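Chores, Robots and My Lost Bet

Back in January I made a bet with Petro Ostapchuk, who sits two desks over from me and believes everything he reads about robots. He said that by the end of the year there'd be a machine that could do the boring half of my housework. I said there wouldn't, and the loser would buy lunch. Since then I've had about 22 emails from readers on the same subject (some of you wrote twice, Mārtiņš, I noticed), so I figured it was time to give it a proper go in the newsletter.

First, where I'm coming from. I run a small repair counter in the back of Hrynyshyn, the housewares shop on the corner, and I've been taking apart other people's fans, blenders and vacuum cleaners for longer than I care to work out. At home I have two kids, a dog that sheds and a dishwasher that needs talking to. So I have opinions about chores from both ends: the ones in the kitchen and the ones on the bench.

Let me start with the good news, because there is some! Floors are mostly handled. My little round vacuum goes out at 3 in the afternoon, gets under the couch and comes home again, and if I remember to pick up the socks I don't think about it at all. Lawn mowing is pretty much the same story for anybody with a flat yard. The thing those jobs share is that the machine only has to drive. It doesn't have to pick anything up, and it certainly doesn't have to decide whether a thing is trash or my daughter's science project.

Hands are where it all slows down. I watched a demo from a company called Brenix last spring, on a visit Siiri Ruotsalainen set up for a bunch of us from the trade group, and their arm folded a towel. A nice square towel, laid out flat. It did a good job! Then somebody handed it a T-shirt that was inside out and it spent a very long time pinching at one sleeve. I felt for it. I've had mornings like that. The engineer was a good sport and told us the towel was the one they practiced on, and that shirts were "next quarter," which made Siiri laugh out loud.

Dishes are somewhere in between. Inna Hutsuliak wrote in to say that her brother's restaurant tried a loading arm called the Povura in the dish room. It was fine with plates, she says, and so-so with bowls, and it went to pieces over the ladles. They sent it back after the trial and gave the dishwasher a raise. She also wants me to tell you that the rental was $3,000 for the trial, and that the family is still discussing it at dinner.

And that brings me to shop work, which I know best. People assume a repair bench would be easier for a machine than a kitchen, with the good light and the tools hung up where they belong. I thought so too until I tried writing down what I do with a single fan that comes in buzzing. I pick it up and shake it a little. I listen. I feel along the seam for the clip that's always tighter than the others. I hold the housing with one hand and lean on it with my forearm while the other hand hunts for the screw that rolled. My list got to 82 steps before I'd even opened the thing up, and plenty of them were "feel if it gives." How do you put that in a program?

The answer a lot of folks are betting on is that you don't write it down. You have people do the job themselves, over and over, with the robot's kind of grippers in their fists and some way of tracking where those grippers go, and you let the software learn from the recordings. It sounded silly to me the first time I heard it. Then I had a go with a pair at the Brenix place and I came around in a hurry, mostly because I was so bad at it. You lose your fingertips completely. I dropped the same spoon over and over and Siiri was no help whatsoever.

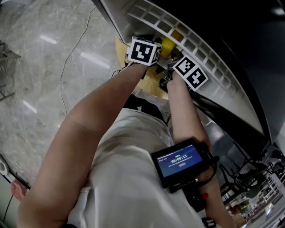 My own test for all of this is what I call the two-hand test, and it's very simple: does the job need one side to hold while the other side works? Sweeping doesn't, and neither does wiping down a counter if there's nothing on it. Bulky, rounded things nearly always do, and they're the ones that give me the most trouble too. Take that big white curved piece with the little square vents along its edge. You've got both grippers brought in close together on a round wooden top, arms stretched out, your whole body leaning over the work, and no flat side to get a good hold on. The marker cubes riding on top of the grippers take up a fair bit of elbow room as well. Whatever learns from that has to learn the leaning along with the gripping, I think, and I'd love to hear from anybody who has seen a machine do it well.

So where does that leave the bet? Petro says the vacuum counts. I say the vacuum was already in my house when we shook on it, so it can't count. We asked Vira Ivanyshyn to referee, since she does the books and is used to both of us, and she ruled that a machine has to take over one new chore, start to finish, without me standing over it. I was feeling very good about that.

Then my sister gave me a Prurkis for my birthday. It's a litter-and-kibble gadget for people with pets, and I only use the feeding side of it, but it measures out the dog's breakfast, drops it in the bowl and rinses the bowl afterward. Every morning. I haven't touched that bowl in weeks. I kept quiet about it as long as I could, and then one of my kids told Petro at the summer picnic.

Lunch was soup and a sandwich at the place across the street, and he ordered dessert. We've already shaken on a new one for next year: a full basket of laundry, mixed, with fitted sheets in it. I picked the fitted sheets. If you've seen anything that can manage them, write to me at the counter or drop a note in the box by the register, and please don't tell Petro first.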